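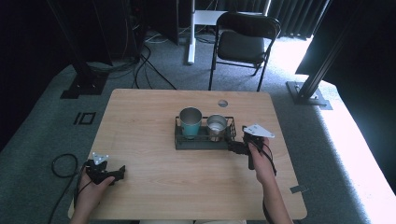 Accueil | Nos travaux | Espace presse | Nous rejoindre | Contact

Communiqué de presse
Publié le 10 octobre 2020, par le service presse de Birmont
Partagé 21 fois | 4 commentaires

Débarrasser la table, vider l'égouttoir, ranger l'atelier : Birmont publie son premier bilan sur les corvées confiées aux machines

Birmont, bureau d'études spécialisé dans l'automatisation des petits gestes du quotidien, rend public aujourd'hui un bilan auquel ses équipes ont consacré treize mois de travail, de discussions et, il faut bien le dire, d'un certain nombre de tasses déplacées d'un bout à l'autre d'une table. La question de départ nous est posée partout, dans les salons professionnels comme dans les repas de famille : les machines savent-elles enfin faire le ménage, ranger la cuisine ou tenir un établi en ordre ? Notre réponse tient en 349 pages, dont nous livrons ici l'essentiel, en remerciant d'avance les lecteurs pressés de leur patience.

Pour le dire simplement, pas encore, ou alors par petits morceaux. Une machine bien réglée peut saisir un gobelet connu, posé à un endroit connu, et le déposer là où on le lui demande. C'est déjà beaucoup, et ceux d'entre nous qui ont commencé dans le métier avec des pinces incapables de tenir une éponge mesurent le chemin parcouru. Mais une cuisine, un vrai soir de semaine, avec les verres des enfants, la passoire de travers et le couvercle dont on ne sait plus à quelle casserole il appartient, reste un lieu redoutable.

Apprendre avec les mains

La partie du rapport à laquelle nous tenons le plus concerne la manière dont les gestes sont enseignés. À Nokley, où se trouve notre atelier d'essais, une personne prend une pince noire dans chaque main et travaille directement au-dessus de la table, autour d'une corbeille en fil métallique qui contient deux récipients : un grand gobelet en inox, au bas cerclé de bleu-vert, et une timbale plus courte, tout unie. Chaque pince porte sur le dessus une plaque triangulaire blanche piquetée de petits trous sombres. Le matériel est modeste et nous l'assumons volontiers, car nous voulions des objets que chacun puisse avoir chez soi.

« On sous-estime énormément ce que fait une main quand elle range deux gobelets dans un panier », explique Ojārs Venckus, responsable des essais chez Birmont. « Elle se glisse le long du rebord, elle tâte un peu, elle corrige sans y penser. Quand on passe la journée avec une pince au bout du bras, on redécouvre tout cela avec une humilité très saine. Ma mère, à qui j'ai fait essayer, m'a demandé si j'étais bien sûr de vouloir en faire mon métier ! »

Le rapport s'arrête longuement sur l'inox, matière que nos ingénieurs ont appris à aimer avec le temps. Une surface polie renvoie la lumière de la pièce, et les systèmes de vision s'y perdent facilement. Les bords bas d'une corbeille posent une difficulté d'une autre nature : il faut s'approcher assez pour prendre, et garder assez de place pour ressortir sans accrocher. Nos équipes ont consigné ces difficultés une par une, y compris les plus agaçantes, et nous avons choisi de publier les échecs avec les réussites.

Et du côté des ateliers ?

Le tableau est plus encourageant chez les professionnels. Wustero, qui fabrique des accessoires de vaisselle pour les cantines, nous a ouvert son poste de tri pendant plusieurs semaines, et nous lui en sommes très reconnaissants. Les pièces s'y ressemblent, les bacs sont toujours au même endroit, l'éclairage ne change guère. Dans ces conditions, nous estimons qu'une aide mécanique peut prendre en charge une partie des dépôts en bac, à condition qu'un opérateur reste à portée de voix. Le linge, les câbles souples et tout ce qui s'emmêle demeurent pour l'instant l'affaire des humains.

« Je préfère un client à qui l'on promet un seul geste bien fait », confie Ott Jaunzems, chargé des relations avec les ateliers partenaires. « Chez Wustero, les équipes nous ont posé des questions très concrètes : qui nettoie la pince, où la range-t-on, que fait-on quand elle lâche une pièce. Ces questions-là nous ont fait avancer davantage que bien des réunions, et elles occupent tout un chapitre du rapport. »

La suite du programme

Birmont poursuivra ses travaux sous le nom de Sproģis, un programme consacré aux gestes à deux mains autour de la table et de l'évier. Quatre familles de tâches ont été retenues : remplir et vider une corbeille, empiler des bols, essuyer un plan de travail et refermer des boîtes à couvercle. Cette dernière divise nos bureaux, les uns la jugeant hors de portée, les autres ayant déjà parié un déjeuner sur le contraire.

Une journée de démonstration sera proposée en novembre dans nos locaux de Nokley, pour les journalistes, les enseignants et les artisans qui souhaiteraient essayer les pinces eux-mêmes. Les places sont limitées à 21 personnes afin que chacun puisse prendre son temps, poser ses questions et boire un café avec l'équipe. Les demandes d'inscription se font auprès du service presse, qui envoie également le rapport complet, en version imprimée ou numérique, à toute rédaction qui en fait la demande.

À propos de Birmont

Birmont conçoit et évalue des outils d'assistance pour les tâches répétitives, à la maison comme à l'atelier. L'entreprise travaille avec des fabricants, des cuisines collectives et des centres de formation, et met ses méthodes d'essai à la disposition de ses partenaires.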